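Lecture 6 - Grasping from clutter, part 2: learning when to stop
Notes by Kumudini Seneviratne. Reading: Gillies handout on antipodal grasps, if you missed it last time.

Recap

Last lecture: grasp proposal from a single overhead depth image. Sample candidates, score each, execute the top one. Fine for a full bin. Gets worse as the bin empties and we never really said why. Today is mostly that.

Two things change as objects come out.
- Fewer good candidates. With a full bin the top score is nearly always high, there is always something easy on top.
- Walls matter more. An object near a wall blocks one finger, or the wrist housing hits the rim before the fingertips get down.

So the score distribution shifts during one run, but the scorer was trained on a mix of all fill levels. It stays confident when it shouldn't.

The Stevdale setup

One arm, two bins back to back, clamped to the table. Arm empties the front bin into the rear one, then we swap the roles. No human reset in between, that's the whole point of having two. Clamps are important!! In an early run the front bin crept toward the arm and all the calibration was off by the afternoon. Dougal Gillies lost 129 attempts to that, they are excluded from everything below.

Objects: soft things, small toys, blocks, odd black parts. Mixed on purpose. The soft ones deform so the depth image before contact tells you less than you'd like.

The late phase of a run is the case to keep in mind for the rest of the lecture. Few items, lots of bare floor, and what is left is partly touching. The orange-red block is up against the black piece, and the white item sits on top of that same piece, so a grasp on the black one disturbs at least one other thing. The small blue toy stands apart from them but it's near the front wall.
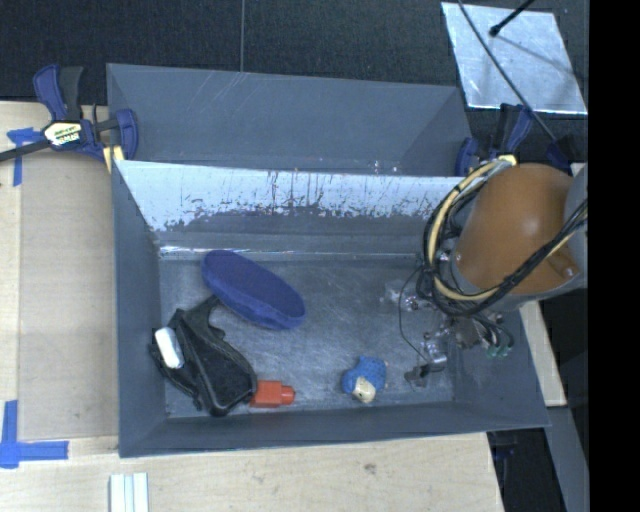

Why the scorer is overconfident

Scorer outputs p(success | image, grasp). Labels come from the gripper: closed all the way = fail, held open by something = success. Problem 1, the label doesn't know WHAT was held. Go for the black part, come up with the white one, counts as success. Problem 2, shiny or scraped bin floor gives depth noise, and the noise can look like a thin object. With a full bin you hardly see the floor so this never shows up in training much.

Bednarek's fix: add a floor prior. Fit the floor plane once per swap, throw away any candidate whose fingertips would close below a small height above it. Cheap. Helps with ghost grasps, does nothing for problem 1.

Kutden variant: keep the scorer, learn a second head that predicts the bin is done. Trained on the last 6 attempts of each run only. Stop when the second head beats the best grasp score.

Result

Compared over 400 attempts per method, same objects, same arm. Stopping head ends runs earlier and wastes fewer tries on ghosts. But it sometimes quits with a flat soft item still in the bin, it has learned that flat + low = floor. Floor prior has the oposite habit, keeps trying too long on objects wedged in the corner. Using both is better than either one, gap is small though, I would not bet on it with a new object set.

Don't compare success rate alone! A method that stops early skips the hard grasps and looks great. Plot success against items remaining.

Things to think about before the lab

- Bin roles swap. Does the floor fit carry over to the other bin? (no, two floors, two fits. scratches differ too)
- How would you relabel problem 1 using only images before and after the attempt?
- Would pushing an item away from the wall count as an attempt? Estar logs count it, ours don't, so the tables dont line up.

Lab sheet goes up in May with the log files. Bring your own plotting code, the one from lecture 4 is fine.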